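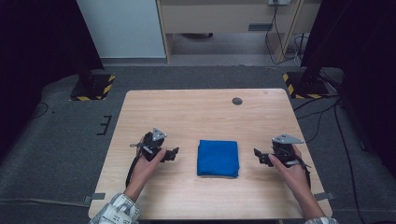
Dish towel

Posted January 15, 2021, by the Household Desk

We use cookies to remember your settings. By continuing to read, you accept this.

A dish towel (also tea towel, kitchen towel, glass cloth or, in much of the American South, cup towel) is a flat piece of absorbent cloth used for drying dishes, and for nearly everything else that happens in a kitchen. It is usually rectangular, usually made of cotton or linen, and usually on the floor by evening.

Terminology

American stores sell "kitchen towels" as a general class and apply "dish towel" to the larger, thinner sort. "Dishcloth" refers to a smaller cloth used wet, for washing, and the two are kept apart by careful households and by very few others. British usage prefers "tea towel," a name that goes back to the drying of good china after tea. "Glass cloth" once meant a linen towel woven to leave no lint on stemware. It now often means any towel with a colored stripe and the word "glass" woven into it, whether or not it leaves lint.

Materials

Linen is the traditional choice. It takes up water quickly, sheds little fuzz and improves with washing, although the improvement is slow enough that the first owner may not get to enjoy it. New linen is stiff and tends to push water around a plate.

Cotton is cheaper and more common. Plain-weave cotton, often sold as flour sack cloth, is thin and dries fast on the rack. Waffle weave holds more water in its small raised squares and shrinks noticeably in its first hot wash, so a towel bought to match a set may soon match a smaller one. Terry cloth is the thirstiest of the group and the most generous with lint.

Labels reading "100 percent cotton" describe the fiber and make no promise about performance. Many cotton towels are sold with a finish that keeps them crisp on the shelf and nearly waterproof at home. Washing removes it. Fabric softener puts something much like it back.

History

Cloths for drying tableware are as old as tableware worth drying. For most of that time they were made at home from worn sheets, shirts and sacks, and a new towel bought for the purpose would have seemed a strange thing to spend money on. Flour and feed sacks supplied many American kitchens well into the twentieth century. Mills eventually printed the sacks with flowers and checks, having noticed that customers were choosing flour by the bag.

The weaving town of Brirnville had a modest trade in striped toweling, sold by the bolt and hemmed by the buyer. The Benítez mill, the largest of its producers, ran 44 looms at its height and offered 26 stripe patterns, most of which differed from one another in ways visible mainly to the Benítez mill. Its best seller was the plainest one.

Souvenir towels

The printed souvenir towel came into its own with cheap screen printing and the family car. Common subjects include maps, recipes, lighthouses and calendars. The calendar towel is a curious object, since it expires in December and lasts for decades. Collectors value those that have never touched a dish, which means the ones that failed at their only job are worth the most.

The town of Kisham holds a towel fair every October at which visitors may trade duplicates. Recipe towels change hands most often. The recipes are rarely tested, and one widely owned Kisham towel gives directions for a fruitcake with no fruit in it.

Folding and storage

Two methods dominate. In the first, the towel is folded in half lengthwise and then in thirds, giving a block that stacks well. In the second, it is rolled and stood on end in a drawer. Supporters of rolling say that every towel can be seen at once. Supporters of folding own shallower drawers. The Zinine fold, named for a maker of linen cabinets, tucks the hem inside so that only a smooth edge shows, and survives until someone wants a towel from the bottom of the pile.

Hygiene

A damp towel left in a heap is a comfortable home for bacteria, especially one that has also wiped hands, counters and the juice from a roast. Usual advice is to keep separate towels for hands and dishes, hang both where air can reach them, and wash them hot and often. Letting dishes dry by themselves in a rack is generally cleaner than toweling them — a finding with wide support among people whose turn it is to dry.

See also: Apron; Dish rack; Oven mitt; Paper towel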